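9月12日(木) Skallgate 浸出メモ

朝、昨日のろ液を確認。ビーカーの底に白いのがまた出てる。スズ酸だと思う。ろ紙が詰まるやつ。前処理でスズを抜ききれていない。

今日やること
・銅の一段目をもう一回(硫酸+過酸化水素)
・昨日の残渣の乾燥、秤量
・Drokediaに試薬の件で返信 ←先週から放置
・図書室の本返す

一段目の条件。硫酸2 mol/L、500 mL、40℃、撹拌は前回と同じ目盛り。過酸化水素は最初に全部入れないで分けて滴下。前回まとめて入れたら泡が上がってきて、ビーカーの縁まで来た。温度も勝手に上がった。ウォーターバスの表示だけ見ていると分からないので、中にも温度計を差しておくこと。
ふたは時計皿。パラフィルムで密封しない(前に誰かがやって飛んだ)。

粉の方。粉砕した基板は目開きの粗いふるいで一回、細かいので一回。細かい方の下に銅が集まると思っていたけど、見た感じそうでもない。ガラス繊維がふわふわして、量り取るたびに静電気で薬さじにくっつく。除電ブラシ使うと少しまし。マスクは必須、袖口もテープで留める。昨日かゆかった。

粉の総量、袋ごと1,044 g。袋の重さ引いてない。後で引く。
→引いてない数字をそのまま表に書いたので、表の方も直すこと

粉の採り方について。袋の上からすくうと軽いのばかり来る。樹脂とガラスが上、金属が下。当たり前だけど前半の実験は全部上からすくっていた可能性あり。Yuxi Haoに聞いたら四分法でやった覚えはないとのこと。つまり前半のばらつきは浸出条件じゃなくて試料の採り方かもしれない。頭が痛い。円錐四分でやりなおす。新聞紙じゃなくて帯電防止シートの上で。

銅の色。一時間くらいでもうしっかり青い。前回は緑っぽかった、鉄が多かったのか、塩化物が混ざったのか。ビーカーの洗いが甘かった可能性もある。前のは塩酸系で使った器具と同じ棚に置いてあった。器具の棚を分けたい。ラベルも貼りたい。テープの色は黄色が硫酸系、赤が塩酸系でどうか。

ろ過。アスピレーターの水圧が午前は弱い。午後にした方が早い。ろ紙は二枚重ねにしてみたが遅いだけで意味なし。一枚に戻した。セライトを薄く敷くのは効いた。ただし残渣の重さを測るときに困るので、秤量する回には使わない。今日は秤量する回なので使わない。と書いておいて敷いてしまった。やりなおし。

昼。返信書いた。Drokediaの担当からすぐ返事、チオ尿素は納期未定。代替品の提案あったけど純度の欄が空欄。聞き返し中。

午後の続き。
金めっきの部分をどう扱うか。いまは全部まとめて粉にしているが、コネクタの端子、CPUソケットまわり、メモリのスロットは金が寄っているはずなので、先に分けて別系統にしたほうが薬品は減る。粉にしたら最後、薄まった金を大量の酸で追いかけることになる。銅を抜いてから金に行くのもそのため。分ける手間と薬品代のどっちが高いかの計算はまだやってない。表だけ作った。中身は空。

分ける場合の区分案
A 端子・スロット・ソケット
B 基板本体(緑の板、チップ付き)
C 放熱板、ねじ、鉄の枠 →酸に入れない。スクラップ行き
コンデンサは電解のやつを先に外す。中の液が浸出液に混じると後で分析の人に怒られる。電池(ボタン)は絶対に先。これは張り紙にする。

緑の基板まわり。
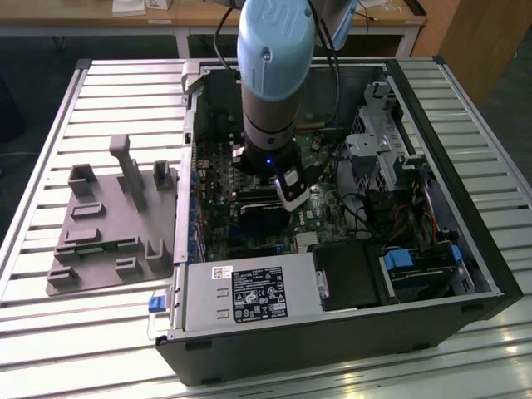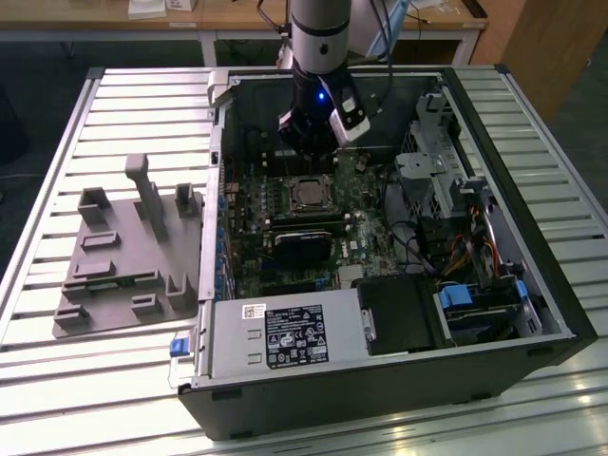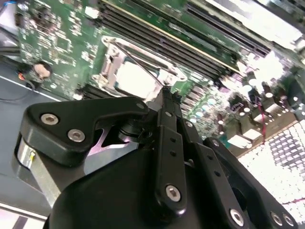
Usha Naiduからは、AとBを分ける前にスズの話を片付けるべきだ、とのコメント。はんだのスズが残ったままだと二段目でまた白い沈殿が出て、金の収支が合わないのが浸出のせいなのか沈殿に持っていかれたせいなのか区別がつかない。先に薄い塩酸で軽く洗ってスズだけ落とせないか。あと、ブランク(粉なし、酸だけ)を毎回一本取ってあるのか、と。

……取ってない。取ります。

塩酸洗いの件、気になる点いくつか。
・塩化物が残ると一段目の硫酸系に持ち込む。水洗い何回で抜けるか。硝酸銀でろ液を見れば濁りで分かる
・酸化剤なしでもスズはそこそこ溶けるはず。鉛も少し。鉛は塩化鉛で落ちてくるかも、温めておいてろ過する?
・ニッケル(金めっきの下地)がどのくらい一緒に溶けるか。下地が溶けると金の膜が剥がれて箔で浮く。浮いた箔をデカンテーションで捨てたら目も当てられない。必ずろ紙を通す

前回の小試験で上澄みをスポイトで抜いたとき、キラキラしたのが一緒に出ていった気がしている。ノートには書いていない。今書いた。

Warden(うちの棚の原子吸光)は今週混んでいる。予約表を見たら来週の頭まで埋まっていた。希釈だけ先にやっておく。標準液が古い。銅の検量線、先月のは上の方が寝ていたので、もっと薄いところで引き直す。希釈の段数を増やすと誤差も増えるが、曲がったところで読むよりはいい。硝酸でマトリックスをそろえるのを忘れないこと。標準だけ純水で作って前回失敗した。

二段目(金)について、考え方だけ。
チオ尿素:酸性、鉄(III)が要る、試薬の分解が早い。納期未定。
チオ硫酸:アルカリ、銅とアンモニア。臭い。ドラフト占有する。
ヨウ素系:速いらしいが高い。手袋が茶色になる。
王水は収支確認の全溶解にだけ使う。工程としては使わない、と最初に決めた通り。
Yuの論文コピーではチオ硫酸で銅を触媒にしている。一段目で銅を抜ききらない方がかえって都合いい? いや、量が桁違いか。読み直す。コピーの三ページ目が欠けているので誰か持っていたら下さい。

残渣の乾燥。オーブンに入れたのが昼過ぎ、夕方もう一度量ってまだ減っていた。恒量になってない。今晩は入れっぱなし。扉に紙を貼った。温度は触らないで下さい、と書いた。隣の段の坩堝は私のじゃない。

ろ紙の風袋、乾燥前の重さで引いていたことに気づく。乾いたろ紙で引かないと合わない。前の二回分、これで少しずつ軽く出ている。計算シートの列を足す。

廃液。銅の入った酸は青いタンク。塩酸系と混ぜない。過酸化水素が残っているうちにふたを締めきらない。タンクがもう肩まで来ている、回収の申し込みを明日出す。申し込み用紙、引き出しの上から二番目。

銅の回収の方は置いておく。電解でやるのか鉄くずで置換するのか。鉄の置換は簡単だけどスポンジみたいな銅が出て洗いにくい。11月の中間報告には一段目の収支と、Aの分だけの金の数字が出ていればいいことにする。Bは間に合わない気がする。

相談したいこと
・固液比、このまま行くか。薄い方が再現性は良いが廃液が増える
・粉砕機のスクリーン、摩耗している。鉄のコンタミの犯人かも。磁石で一回なでてみる →なでた、ついた。結構ついた
・ドラフトの右側の照明が切れかけ

Yuxi Haoと立ち話。四分法のやり直しは明日の午前に二人でやる。シートは借りてくる。粉が舞うのでエアコン止める。

追記 一段目の滴下、最後の方で撹拌子が跳ねて止まっていた。いつ止まったか不明。今日の一段目は参考値扱い。色が青かったのは見たけど、抜けきったかどうかは残渣を測ってから。
ブランク用のビーカー洗って伏せてある。硫酸は明日調整。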